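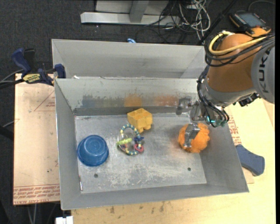
The Porkon bin kit in use: KUKA arm, metal gripper, four training objects.

Porkon Bin Kit -- for self-supervised grasp learning

I put this kit together after getting tired of rebuilding the same setup every time I wanted to test a grasping idea. So now you can buy mine! You get two sloped sheet-metal bins, a set of toys and household bits, and the Pullov software that runs the pick, check and drop loop. You bring the arm and the gripper (any arm with a decent wrist camera or a fixed one over the table will do).

The method is simple enough to explain over coffee. The arm picks a spot, tries a grasp, lifts, and compares the view before and after to decide if it got anything. That result becomes the label, and the network retrains overnight on whatever piled up during the day. The sloping sides matter more than I expected -- round things like balls roll back toward the floor, and you spend a lot less time fishing them out of corners.

My favorite result so far: we ran the Joubert baseline (hand-tuned, top-down grasps only) against the learned policy, 700 attempts each, same objects. The baseline managed 208 good lifts. The learned one got 681, and yes, I reran the count because I didn't believe it either. Upside-down bowls were the big gap. The baseline kept going for the middle of the base, and the learned policy figured out the rim.

What's in the box
Sheet-metal bins: 2
Object set: Anico soft toys, rattles, blocks, bowls
Software: Pullov, with the logs from both runs
Not included: arm, gripper, table, bar clamps

Clamp the bins down well before you start, they do creep. The metal picks up scuffs and color from the toys over time, and my policy coped fine with that. Next batch ships in July.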